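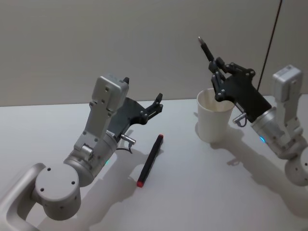
Calum Gourlay's objection at the design review was that we were treating missed placements as a software fault when nobody had put a gauge on the fingers since the cell was moved. He asked for the mechanical checks first and the code second. We took his order of work, and this report follows it.

Section 2. Cell and task

The cell has two arms over a white tabletop. Each arm ends in a black parallel gripper with bolted plates and a cable connector at the wrist. The test task is to pick up pens and markers from the table and release them into a paper cup. The cup has a small opening for this kind of work, and an offset at the fingertips shows up quickly as a pen on the rim or on the table.

The control software is Skodudari, the lab's own package. It keeps one tool offset per arm in a plain text file. The offsets in use when we started had been entered before the move from the Inskip building and had not been changed afterward.

Section 3. Condition on arrival

We checked the right arm first, then the left.

Right arm: finger bolts tight. Finger faces parallel when closed on a gauge block. Tool offset in the file was wrong by 6 mm along the approach direction.

Left arm: two finger bolts could be turned by hand. With the jaws closed, the tips met before the bases. Tool offset was wrong by a smaller amount, but we did not record a figure because the loose bolts made the reading useless.

The cable loop at each wrist was checked through the full wrist rotation. The left one pulled tight near the end of travel. We gave it more slack and re-dressed it, and it now clears - though only just, and the next group should look at it again.

Section 4. Procedure

1. Power down and lock out both arms.
2. Remove the fingers, clean the mating faces, and refit with new bolts. Tighten in a cross pattern.
3. Close on the gauge block and check for light between block and finger. Shim if needed. The left gripper needed one shim.
4. Power up one arm at a time. Touch the fixed pin from four directions and let Skodudari solve the tool offset.
5. Repeat step 4 after a warm-up of 30 minutes. Keep the second result.
6. Save the old offset file under a new name before writing the new one. Aitana Peñalver overwrote ours on the first attempt and it had to be retyped from the notebook.

Section 5. Results

Each test was 40 placements per arm, using a mix of pens and markers set down at different angles. Before the work, the right arm placed 24 of 40. After the work it placed all 40. The left arm was not tested before repair. After repair it missed 6, all of them with the pen lying nearly parallel to the fingers at pickup. We believe this is a grasp planning problem and have left it to Rutilio Bañuelos, whose report covers that module.

Section 6. Maintenance schedule

Finger bolts: check by hand before each session.
Gauge block check: monthly, and after any collision.
Tool offset: after any finger removal or any move of the table.
Wrist cables: monthly, next due in July.

The log sheet is in the Werico binder at the bench. Initial every line.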